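Gallery: Haketard Open Day at the Flundmont Track

The Haketard walking and driving robots were out at the Flundmont running track on Wednesday for the February open day. Runs started at 6 in the evening, after the school athletics group had finished, and went on until the lights were needed. Entry was free. 84 people signed in at the gate, and we had parking for 30 cars, so quite a few of you left yours at the Sequeira lot and walked over. Thank you for that.

Joaquim Loureiro ran the demonstration and took questions between runs. The robot on the track was the Skovomstead, the long, low model the team uses for outdoor line following. It drives on its own once it has been set down in a lane, and an operator stays close by with a stop button.
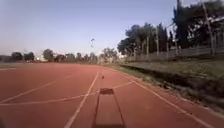
On the red track, nose pointed up the lane. The wire fence and the big trees are on the right.

The painted lines are good practice for the software. A straight lane is simple enough, but the curved lines that cut across the lanes can pull a robot off its path if it picks the wrong one to follow. Joaquim explained that the program compares each new line with the one it was already tracking and keeps the older one if the two disagree. Several visitors asked about grass and dirt. The Skovomstead can drive on short grass at low speed, but the team does not run it on the bank beside the track.

Other questions that came up:

Battery: one charge lasts 84 minutes on a flat surface. A spare pack is kept in the van.

Log files: the robot saved 948 of them during the open day. They will be used to check how it handles evening light.

Can schools borrow it? Not at the moment. Classes can book a visit to the Haketard workshop, with up to 30 students at a time.

The sign-in sheet had a box for the mailing list. If you checked it, you will get a message when the next track session is set. If you missed it, leave your address at the Flundmont front desk.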